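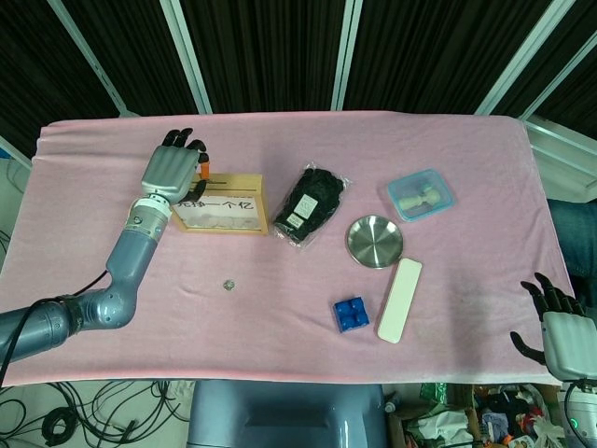

Velimir Radonjić asked that the cable check come before the power check, as the arm leads get tugged whenever the stand is moved and a fault there shows up later as a bad recording. The order below has been changed to match.

Station check, remote-control teaching, coin task
Site: Birer, bay 4
Checked by: Ankica Kos
Period: February, morning check

1. Cables
1.1 Arm leads clear of elbow joints through full travel. OK
1.2 Floor cables out of the operator's walking path. NOT OK
Comment: Cables under the table are still tangled. They need to be tied and run to the back. Open item from the last check.
1.3 Connectors seated, no bare wire. OK

2. Power and stop
2.1 Emergency stop within reach of the operator. OK
2.2 Stop tested from the operator's side and from the table side. OK
Comment: Both arms hold position after a stop. Fingers keep their grip. Do not put a hand under a held part until the release has been given.
2.3 Restart only by the operator, after a spoken call. OK

3. Remote link
3.1 Delay between operator hand and robot hand under 80 ms. OK
3.2 Loss of link freezes both arms. OK
Comment: Tested by pulling the network lead at the operator's desk. Arms froze. Link had to be restored twice before the status page cleared. Reported to Astitel.
3.3 Finger mapping checked, thumb against each finger in turn. OK
Comment: Left thumb closes early. Usable, but the operator should recalibrate after each break.

4. Table
4.1 Cloth covers the tabletop with no fold under the work area. OK, see comment
Comment: Creases are acceptable if a coin lies flat on them. Smooth the cloth by hand with the arms stopped.
4.2 Bank upright and stable, slot open. OK
4.3 Coins placed apart, inside the reach of the teaching hand. OK

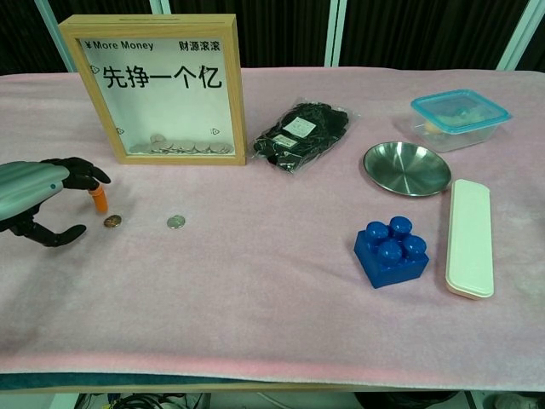

4.4 Pickup height set so that the fingertips stop above the cloth. OK
Comment: Operators new to the station tend to press down. Have them do the approach with no coin first, then with one coin, before any recording is kept.
4.5 Other items on the table left where they are between takes, unless the task sheet says to move them. OK

5. People
5.1 No one inside the marked area while the arms are live. NOT OK
Comment: Tihomir Kolev was standing beside the table during a take. The take was stopped and deleted. Floor tape on the right side is worn and should be replaced.
5.2 Operator breaks logged. OK

6. Recordings
6.1 Disk space checked before the first take. OK
6.2 Failed takes marked as failed and kept. See comment
Comment: Take 505 has no mark. Valbona Vukčević to review it and enter the result. Takes stopped for safety are deleted, as before.

Result: station may be used once 1.2 and 5.1 are closed. Recheck 3.3 at the same time.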